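Harkorell's delivery robot failed at curbs before it failed anywhere else. The company's test lead says the fault appeared in October, in software release 26, when the robot began stopping partway over crosswalks in simulation.

"It read the stop line as a curb edge," she says. "So it braked, and then it sat there in the road."

Of 34 simulated crossings, 4 ended that way. The release was pulled before it reached the sidewalks of Gatuldale.

The team now runs every build through Tarar, its simulated downtown, starting with sidewalks and then crossings. 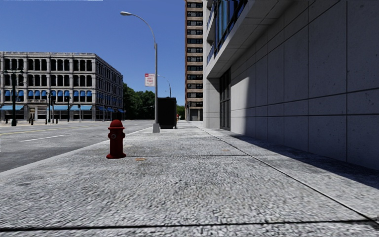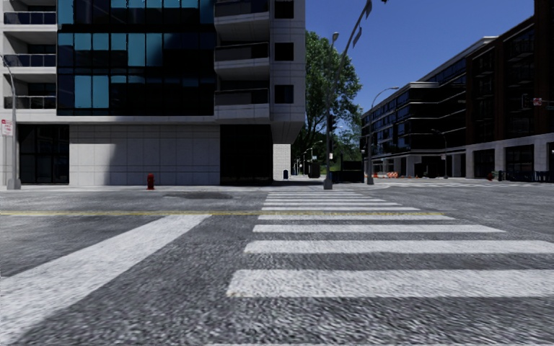
She would like a longer timeout removed as well – at present the robot waits 4 seconds before it calls an operator. "That's too long to be standing in a lane. We've asked Harico, who wrote the braking module, to cut it. We're still waiting."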